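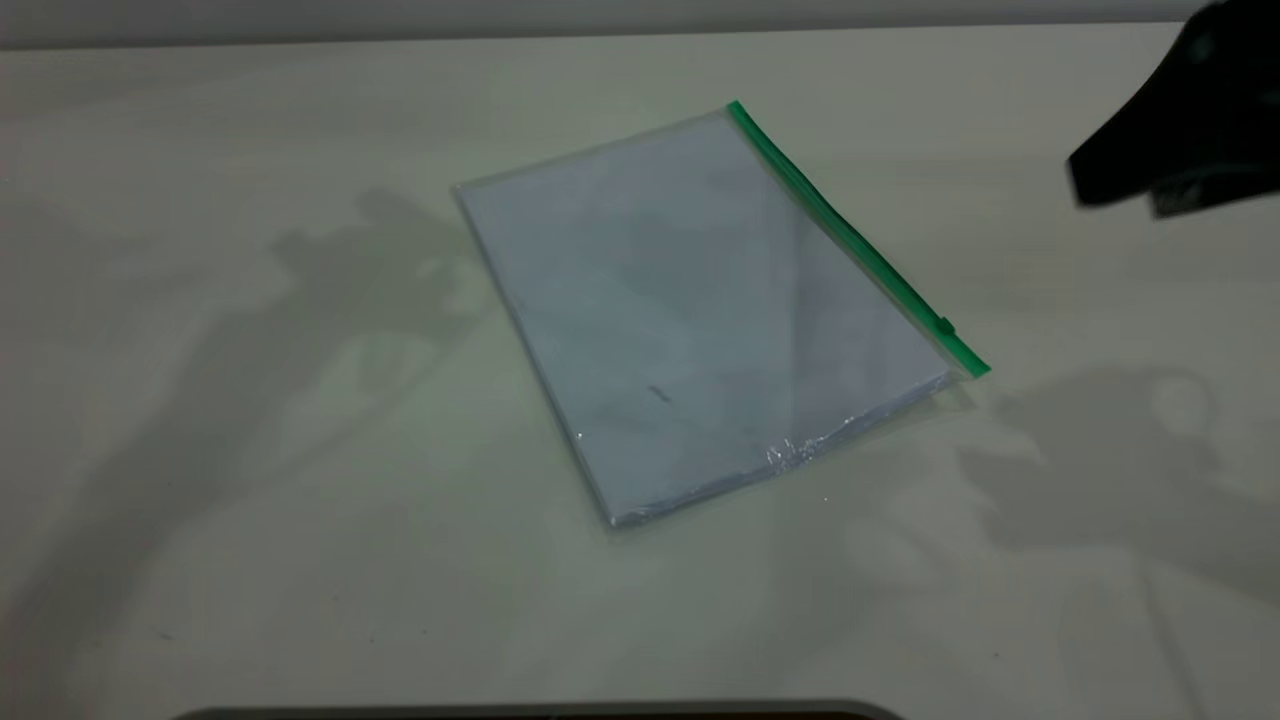 Students from the Navickas group asked whether the fingertips must be cleaned before every run or only when a pouch has slipped. The rule for the Urville cell is every run.

Course handouts › Handling cells › Care and setting up

Clear film shows wear on the pads sooner than card does. Before starting, wipe both pads with a dry cloth and close the gripper fully once – the pads should meet along their whole length. Pads are replaced after 300 cycles, and the change is entered in the cell log.

Lay the zipped pouch flat on the table. It may lie at an angle; the program corrects for this. Glare from creased film can upset the edge finder, so smooth the film by hand with the arm stopped.

Approach speed is set to 16 per cent for the first pass. If the gripper closes short of the edge, stop the cell and repeat the table height check (Zandum sheet, step 73) – do not alter the grip force to make up for it.

Last updated: 23rd April
Shares: 16 | Comments: 2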